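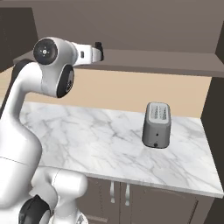
A demonstration is a recorded sequence of robot states, commands and sensor readings, made while a person causes the robot to carry out a task. The learning methods in the second half of the module take such recordings as their only source of knowledge about the task, so the manner of recording deserves a section of its own. All practical work is done first in the simulated kitchen, where a starting pose can be restored exactly. Take a hand held well above the worktop and clear of the grey appliance. From a pose of this kind the operator has to decide a direction of approach, a height and a wrist angle before any contact takes place, and these decisions enter the data whether or not the operator was aware of making them.

4.1 Kinaesthetic teaching

In kinaesthetic teaching the person holds the arm and moves it through the task. The controller compensates for gravity and, as far as the model allows, for joint friction. The recorded joint angles are by construction reachable by the robot, and the person feels contact forces directly through the links.

There are two costs. The person's hands and body are often in view of the cameras, so the images do not match those seen at run time. The usual remedy is to record the joint trajectory by hand and then replay it with the person out of view, saving the images on the second pass. This assumes that the objects can be put back where they were. The second cost is effort: guiding seven joints with two hands is tiring, and the quality of the paths falls as a session goes on.

Kinaesthetic teaching has no direct counterpart in simulation. It is covered in the lab with Unathi Kekana.

4.2 Remote control

In remote control, or teleoperation, the person moves an input device and the robot follows. Three kinds of device are used on this module:

Leader arm. A small arm with the same joint layout as the robot. Joint angles are copied across. Limits and awkward postures are felt by the operator, but forces at the gripper are not unless the leader is motorised.

Six-axis mouse. Displacement of the cap is read as a velocity of the gripper. Precise for small corrections, slow for large movements. Most beginners move one axis at a time, and this shows in the data as a staircase path.

Hand-held tracker. The pose of the operator's hand is mapped to the pose of the gripper. A clutch button is required so that the hand can be brought back to a comfortable place without moving the robot.

With the mouse and the tracker, the commanded gripper pose must be turned into joint angles by inverse kinematics. Near a singular posture a small hand movement can ask for a very large joint velocity. The Dillasix controller limits joint velocity and lets the gripper lag behind the command. Record both the command and the measured state - they are not interchangeable as training targets.

4.3 Choice of viewpoint

The operator in simulation works from a rendered view, and depth along the line of sight is poorly judged. With open fingers pointing straight down over the back of the marble, and the toaster well to the right, a sideways error is easy to see from the front, while an error towards the wall is much harder to judge. A second camera placed to the side is advised for any task that ends in a grasp.
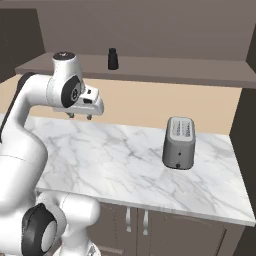

4.4 Recording procedure

1. Load the kitchen and reset it. Check that the random seed is written to the log.

2. Start the recorder before touching the input device. Episodes are stopped automatically after 3000 control steps.

3. Carry out the task at an even pace. Avoid long pauses, as a policy trained on single frames may learn to stop at the same place and remain there.

4. Mark the episode as success or failure straight away. Failed episodes are kept in a separate folder.

5. Each student records 15 successful episodes per device. Change operator after every 6.

4.5 Notes on last year's data

The set collected by Signe Amundsen and Mwanahawa Rotich holds 497 episodes and is stored on the course server under Skevirico. Two properties should be borne in mind. The operators preferred different approach directions, and a policy that averages over the two will pass between them - in several trials it struck the side of the object. The gripper signal was also saved one step late, and must be shifted before use.

Reading for next time: handout 5, sections 1 to 3. Questions on the recorder go to Gudrun Tveit.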